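Subject: Re: [teams] board insertion task, how we are doing it

Padmavathi Hegde wrote:
> Hi all. We are putting together the board task for the June meet and
> I would like to know how other clubs are handling the edge slot. Our
> arm gets the board to the slot fine but jams on the way in more often
> than not. Are you teaching fixed points or doing something smarter?
> Also, did you change the fingertips?
> Padmavathi
> Stoston robotics class

Padmavathi,

We started with fixed points and had the same jamming. With the panel bolted down it went well for an afternoon, then someone moved the table and every point was off. Now we touch two edges of the panel at the start of each session and shift all the points from there. It adds 30 seconds.

For the slot, we stop just above it, lower the force limit, and let the arm rock the board a little along its length as it goes down. If it hasn't seated after three tries, it backs out and logs a failure. Our log has 1,724 attempts in it so far, and 713 of those are from before the rocking was added, so please don't compare the totals. I can send the two parts separately.

On fingertips, yes. The smooth ones let the board turn in the grip. We roughened ours with coarse paper and that was enough. Bakhtiari wanted to cast rubber ones, but we haven't had time.

The arm program is in the Tritine folder on the list server. Ignore anything with "old" in the name. The file you want is the one with 33 in it.
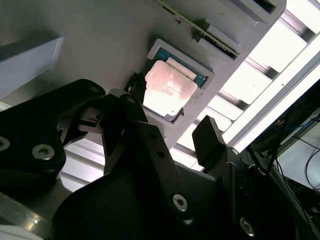 Civport Student Robotics Club, Assembly Team

The yellowish-green board is the one for the slot. The two gray blocks are the support, one on each side of the board. Watch the clearance between the fingers and the holder next to it. We had to change our approach angle for that, and I would check yours before you run at full speed.

Two questions back to you. Are you scoring a partly seated board as a fail? And what speed limit are you using near the panel?

Celina Witkowska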